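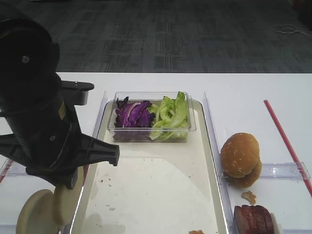 Tanbridge holds its trades open day in August, and this year I went for the bread. The old grain store has been let to small food firms for some years, and on the open day they put out tables and let people in from ten. The first room I came to had a white tabletop with a tray on it, and I put my bag down by the door and asked where the bakery was. It was through the yard, past a long queue for tea.

The bakery is run by Oprea, a family firm that makes rolls for cafés and school kitchens. Arnulfo Inga took our group round, 12 of us, in paper hats. The dough is mixed at four in the morning, rests for an hour and is divided by machine into pieces of 415 grams, each of which is then cut again by hand. He let us try the cutting. Mine were uneven and went into a separate bin.

The ovens are second-hand and came from Kuter when it closed its shop on the ring road. One runs hotter at the back, so the racks are turned halfway through.
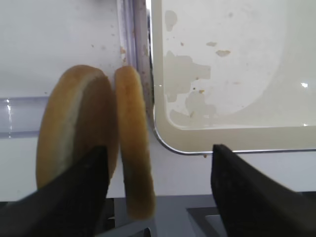

Why do the buns go stale faster than a loaf? They are small and have more crust for their size, so they dry out sooner, and Oprea bakes them last for that reason.

Upstairs was Stultura, which grows salad for sandwich shops under lights. Yao-tsung Lo gave a short talk and passed round cress to taste. It was peppery and better than I expected. He said the lettuce takes five weeks in summer, and that the hard part is keeping the room cool 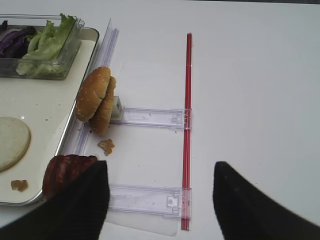 when the roof has had the sun on it all day. They have painted it white, and that has helped a little. The purple cabbage is bought in from a farm nearby – it needs too much room to grow indoors.

Parking was £8 in the field, cash only. The last tour left at half past three and the rolls had sold out by then, so go in the morning if you want to bring any home.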